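**Slide 9 - Rules for grippers in kitchens** (keep it under 15 minutes, they want lunch)

Open with the Kotumico rulebook. It has 311 clauses. Clause one tells you to read the other 310. Pause for laugh. If no laugh, carry on.

Then the serious bit. Most handling standards assume a box - stiff, square, polite. Thin plastic is none of those. Our house rule at Famlow fits on a sticky note: log what the jaws close on, log what's near it, and wipe the pads every 60 grasps. Ask who wipes theirs. Look at the front row.

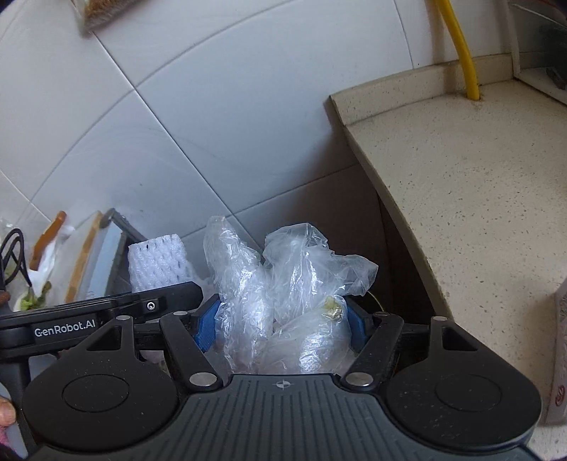 Annick Bergeron told me the sticky note is still too long, and that any rule people can't recite with their hands full will be skipped by November. She'd keep the wiping and let software do the logging. I said software also gets skipped. She said yes, but it leaves a record.

Back to clear film. Blue pads, wrinkled bag, shiny creases. Point at the highlights. Jadoon's draft asks for 1,000 grasps per material and counts "plastic" as one material. Read that line twice, slowly.

Slide 10 is the Trita checklist. Skip if running late. Do not take questions on clause 40.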